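How a Boat Show Gets Its Big Numbers

Every spring, grown-ups who build and sell boats get together and tell each other how well things are going. Then the news repeats it. "Boating is booming!" the headline says. Or, if it was a bad year, "Boating will soon bounce back!" Have you noticed that it is never just an ordinary year?

Let's take a closer look at what they say. You don't need to own a boat. You don't even need to like boats. You only need to be the kind of person who asks, "How do you know that?"

What is the boating industry, anyway?

An industry is all the people and businesses that make or sell the same sort of thing. The boating industry has some parts you would guess right away. There are boatyards, where hulls are built. A hull is the main body of a boat, the part that sits in the water. There are engine makers and sail makers. There are marinas, which are parking lots for boats, except that the parking spaces go up and down with the water.

Then there are parts you might not guess. Somebody makes the rope. Somebody makes the little cushions. Somebody mixes the paint that keeps barnacles from sticking to the bottom, and somebody else gets paid to scrape off the barnacles that stuck anyway.

Should a shop that sells rubber boots count as part of the boating industry? Sailors wear rubber boots. So do farmers, and so do kids in puddles. Keep that question in your pocket, because we are going to need it.

A boat show in Pustdale

The harbor town of Pustdale holds a boat show each April. Boats get hauled out of the water and lined up on stands so visitors can climb ladders and look inside. You take off your shoes first. It smells of varnish and fried dough.

After this year's show, the organizers put out a one-page report. It had a picture of a sunset on it and this sentence in large letters: "3242 visitors prove that boating is for everyone."

That is a very exact number, and exact numbers sound true. If I told you I had eaten "a bunch" of grapes, you might shrug. If I told you I had eaten 41, you would think I had counted. But I might have made it up, or counted the ones I dropped on the floor.

So what does 3242 mean? We can ask some questions.

Was it 3242 different people? The Pustdale show counts people as they come through the gate. If you go in, come out for a sandwich, and go back in, the gate counts you twice. A person who works at the show and walks through that gate all day long could be counted as a small crowd.

Did they all come to see boats? The show shares its parking lot with a farmers' market. Some people came for strawberries and wandered over.

Did any of them buy a boat? The report does not say. It is hard to believe that someone counted every visitor and then forgot to count the boats sold. When a report gives you one number and leaves out the one you really wanted, it is fair to wonder why.

And what about "boating is for everyone"? Looking at a boat is for everyone who has a ticket. Owning one is a different matter. A visitor count can't tell you who can pay for a boat, or for the fuel, or for a place to keep it.

Try this at home

Stand by your kitchen door for one hour and make a mark on a piece of paper each time somebody walks through. Then count up your marks. Now find out how many different people live in your home. If your kitchen had a report, which number do you think it would put in large letters? 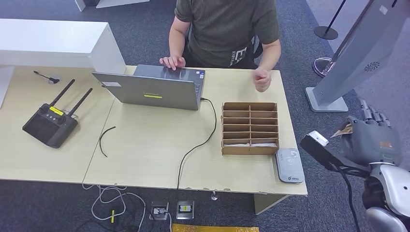
The tricky word "average"

The same report said that the average boat at the show was priced "within reach of many families." Average is a word that can hide things.

Suppose a marina has four boats for sale. Three of them are small rowboats, and each one costs $1,000. The fourth is a motorboat that costs $97,000. Add up all four prices and you get $100,000. Share that out evenly by four and the average is $25,000.

But no boat there costs $25,000! The rowboats cost far less and the motorboat costs far more. If you wanted to make the marina sound fancy, you would talk about the average. If you wanted to make it sound cheap, you would say "most of our boats cost only $1,000." Both of these are correct. They just leave people with very different ideas in their heads.

So when someone gives you an average, ask what the biggest and smallest numbers were. Ask what most of them were like, too. The Pustdale report gave only its cheerful sentence, with no prices beside it, so we can't check.

Twice as much of what?

A boatyard called Birkine builds small wooden sailboats. Last year its newsletter said that sales had doubled. Doubled! That sounds like trucks rolling out of the gate day and night.

Further down the page, in smaller letters, it said how many boats that was. The year before, Birkine sold 4 boats. Last year it sold 8.

There is nothing wrong with selling 8 boats. Building a wooden boat takes a long time, and the people at Birkine may have every reason to be proud. But "doubled" doesn't tell you whether something is big. If you have one sock and find another, your sock collection has doubled.

It works the other way as well. If Birkine sells 4 boats next year, somebody could write that sales have "crashed by half." It would be the same yard with the same number of boats as before, and a much gloomier newsletter.

Who does the predicting?

People in the boat business love to guess what will happen next. They call it a forecast, like the weather. A weather forecaster, though, gets checked every day. If she says sun and it pours, you know by lunchtime, and you are wet. A business forecast may be about five or ten years from now, and by then most people have lost the piece of paper.

Uvar is a company that makes electric motors for small boats. It says that gas engines will be gone from lakes before today's second graders finish high school. Maybe so. Electric motors are quiet, and they don't leave a rainbow of oil on the water. But look at who is talking. Uvar sells electric motors. It would like you to believe that everyone is about to buy one.

Dalisay sells gas engines. You will never guess what Dalisay thinks about the future of gas engines. (You guessed.)

Neither company has to be lying. People really do believe things that would be good for them if they came true. I believe, quite strongly, that it is going to be a great year for children's articles about boats. You should be careful with that prediction.

What would help is someone who earns nothing either way. It would also help to know what each company predicted five years ago, and whether it happened. I looked for old forecasts from both of them and found only new ones.

The jobs number

We saved this for near the end, and now you can take that question about rubber boots out of your pocket.

The Pustdale report says that boating "supports 3000 local jobs." Supports is a slippery word. Does it mean that 3000 people build, fix, or sell boats? Pustdale has 2 boatyards, and you can see both of them from the end of the pier. They aren't very large.

So the 3000 must include other people. It could include the cook who makes lunch for the boat builders. It could include the bus driver who brings the cook to work, and the shop that sells boots to the bus driver. If you keep going like this, you can count nearly the whole town. Then the hotels put out a report of their own, and they count the cook and the bus driver too. Then the fishing fleet does it. Add all the reports together and Pustdale has more jobs than people.

There can be a good reason for counting this way. If the boatyards closed, the cook really might lose customers. That is worth knowing about, especially if you are the cook. But an honest report would tell you which jobs it counted and how. It would have one number for people who work on boats, and a different number for people who sometimes serve them soup.

Why would anyone want the number to be large? Big numbers are useful when you are asking for something. The boat businesses in Pustdale would like the town to dig the harbor deeper, so that bigger boats can get in. Digging costs a lot of money, and the town would pay for it. A town is more likely to say yes to 3000 jobs than to a few dozen.

Maybe the digging is a good idea anyway. I don't know, and the report doesn't help me decide.

Words from this article

Marina: a place where boats are tied up, usually for a fee.

Hull: the main body of a boat.

Forecast: a guess about what will happen, sometimes a careful one.

Average: the number you get when you add everything up and share it out evenly.

Skeptic: a person who wants to see the reasons before believing something. A skeptic can still change her mind. Someone who says "no" to everything is only being stubborn.

Questions to ask the next time you see a big number

Who counted?
What exactly did they count, and what did they leave out?
Could the same thing have been counted twice?
Is it a lot compared with last year, or with the town next door?
Does the person telling me this want to sell me something?

You can try these on a cereal box, a video game ad, or the sign outside a car wash. They work on articles too, so go ahead and try them on this one.

Updated 4th June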